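Section 6. Your first chore: breaking down and sorting cardboard

Okay, you've got the arm bolted down, the Dolan controller is talking to your laptop, and you made it through calibration without throwing anything. Nice work! Now you get to ask the question everybody who visits my garage asks me: can this thing do a chore yet?

My short answer is "sort of, some chores, on a good day." I wrote this section after running the Finine gripper on box jobs for most of a winter, and I'd rather you start with my real expectations than the ones on the Zerkaslow product page. Cardboard is a good first chore because it's cheap, it doesn't shatter, and you probably have way too much of it. It's also sneakier than it looks. A flap bends when you push it, springs back when you let go, and the cut edge is thin enough that the fingers can slide right past.

Before you start

You'll want firmware 23 or later. Anything older closes the fingers at one speed only, and that speed is too fast for a standing flap.

Pick a plain box with no tape on the flaps. Save the taped ones for later (much later, in my case).

Clear whatever you can from the wrist's path, and keep cables on the far side of the base joint.

Caution: The fingers come to a point when they're closed. Keep your hands out of the box while the arm is powered, even if the status light says it's idle. Idle means it's waiting for a command, and a command can come from a stuck key.

Setting up the job

1. Set the box where the arm can reach every side without folding its elbow past the soft limit. Mine likes to be a little left of center.

2. Open the Sodeo panel and choose New Chore, then Flat Goods. There's a Paper option too, but it squeezes so lightly that cardboard just slips out.

3. Set grip force to 13 to begin with. Go up one step at a time if the flap slides. If you see the flap start to crease at the fingertips, you've gone too far.

4. Turn on Slow Approach. Please don't skip this one. I did, and I spent an evening picking a flap out of the wrist joint with tweezers.

5. Jog the wrist until the fingers are just above the edge you want to grab, then press Mark. Do the same for the drop point.

6. Run it once with the gripper disabled and your hand on the stop button. Watch the elbow as well as the fingers – it's the elbow that usually bumps something.

7. If the dry run looks clean, enable the gripper and press Go.

Note: A flap standing close to a wall or a wooden surface is the hard case. The wrist camera gets a big helping of wood grain and shadow, and the depth estimate wanders. Add a side light, or slide the box over by a hand's width and mark your points again.

Note: Bright backgrounds are nearly as bad. If everything behind the box goes pure white in the preview, lower the exposure until you can make out some detail back there.

What to expect

I logged 148 tries at pulling one flap and dropping it in a bin, all with my own boxes. The easy ones, out in the open, went well enough that I could make coffee in the next room. The ones tight against a wall were a mess, and I stopped leaving the room for those. When it misses, it misses quietly: the fingers close on air, the arm carries nothing over to the bin, and the panel cheerfully says Done. Turn on Grip Check under Advanced if you want it to complain.

Is it faster than you? Nope. I can flatten a whole box while it's lining up on one edge. But I can't do it while I'm also on the phone with my mother, so I still count it as help. Towels and dishes are a different story, and I'd hold off on both until you've got a few weeks of cardboard behind you. The May update is supposed to bring a softer fingertip profile, and I'll redo the force numbers in step 3 once I've had time with it.

If a run goes badly

Press Stop, then Release, and wait for the fingers to open all the way before you reach in. Don't tug the cardboard out of a closed gripper. If the arm won't re-home, power it down, move it by hand to the parked pose from Section 2, and start again at step 5.

You only need to re-mark your points if the box moved or you bumped the base.
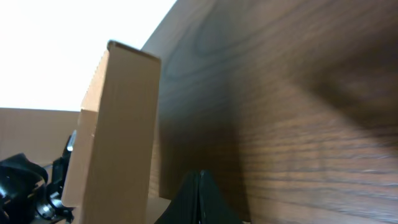

Ye-ji Yeo: I followed this with force at 13 and had to drop it a couple of steps, my boxes are the flimsy kind. Grip Check should be on by default if you ask me. I'm still not convinced it's a chore robot when I have to stand there holding the stop button, but my kid will now bring me boxes without being asked, so the recycling does get done.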